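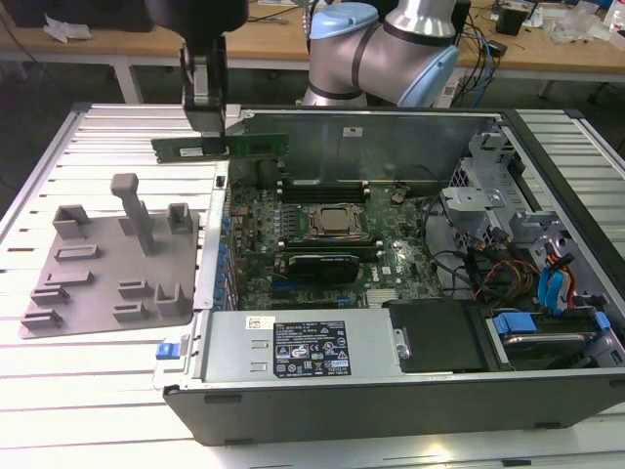 Workshop & Garage > Old Computers

13 December 2020 | by the Plestix tips desk

Adding memory to an old desktop is the cheapest way I know to put off buying a new one. Mine cost me 12 dollars and most of an evening, and the evening was my own fault.

Shut the computer down, pull the plug, then hold the power button in for a few seconds. Lay the tower on its side with the open part facing up. People do this job with the case standing, and those people own very good flashlights. Touch bare metal on the case before you touch anything green.

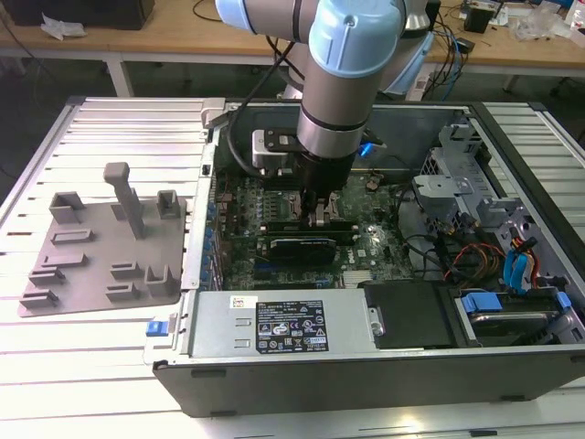

Cables are where tempers go. Move them out of your way gently and don't unplug one just to be tidy, or you'll spend the next hour matching it to a hole. If the drive sits in a bay with a blue plastic tab, like this one, leave the tab alone - you aren't there for the drive. The same goes for the power supply, that long silver box with the small print. It never needs opening, however bored you get.

Now open the latches on the memory slot and line up the notch in the stick with the bump in the slot. It fits one way. I have tested the other way for you. 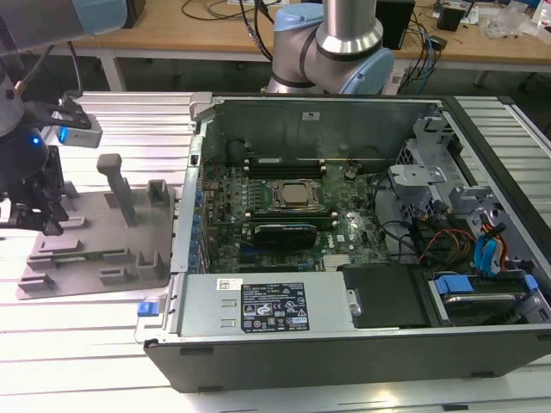 Press straight down, one thumb at each end, harder than feels polite, until the latches close. Then start the computer before you put the side panel back on. Screwing it shut first is a reliable way to find a loose stick.

191 shares | 12 comments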